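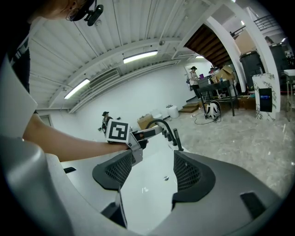

Every shared workshop ought to have a bathroom in it. I don't mean the one with the hand dryer that doesn't work. I mean a spare one, out on the open floor, where people building robots at the weekend can get on with the hardest and most enjoyable room in the house.

Ours in Pilville has a bathtub, and I love it beyond reason. White, freestanding, with a black gooseneck tap and a row of black handles along the rim. Zoi Andreadis found it through a salvage yard and the rest of us carried it in one Thursday, swearing. Since then our Dristik build has come on more than it did all last winter, when we practised on a tabletop with wooden blocks.

Blocks are kind to you! They have flat sides and they stay where you put them. A tub is all curves and shine, the rim is at an awkward height, and a tap handle sits so close to its neighbour that you really have to think about how you come at it. That thinking is what we want to record. We work with a gripper in each hand, marker cubes fixed on, and go through the motions ourselves before we ask any machine to try. 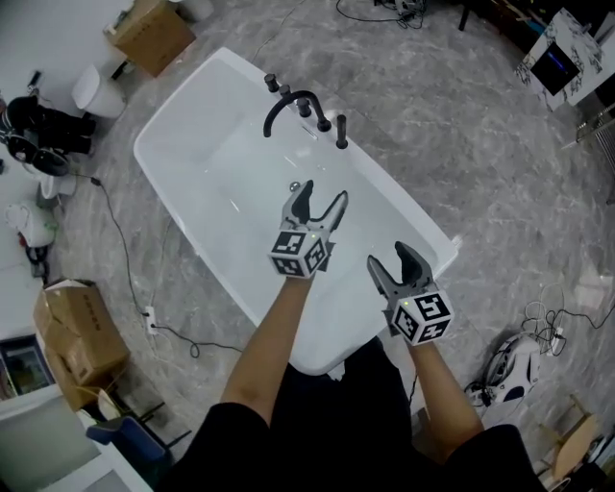
Do it by hand first

Ifigeniea and I disagree about this, so let me give her side fairly. Ifigenia Karras would write the motion in code from the start, and she's a far better programmer than I am. Her argument is that a person's arm does things our arm can't. True enough, and we've thrown away plenty of takes for that very reason.

But I learnt more about taps in one evening holding the grippers than in a month of reading. Your wrist wants to turn early. Your elbow wanders out. You notice which handle you avoid, and then you go back and do that one 20 times.

Leave the mess alone

My other plea is to stop tidying up before a session. Cables, cardboard boxes, the odd chair: leave them in. A home looks like that, and I'd like our robot to meet a bit of clutter while we're all there to watch. Zoi wants a shower curtain next, and I've already offered to hold the ladder.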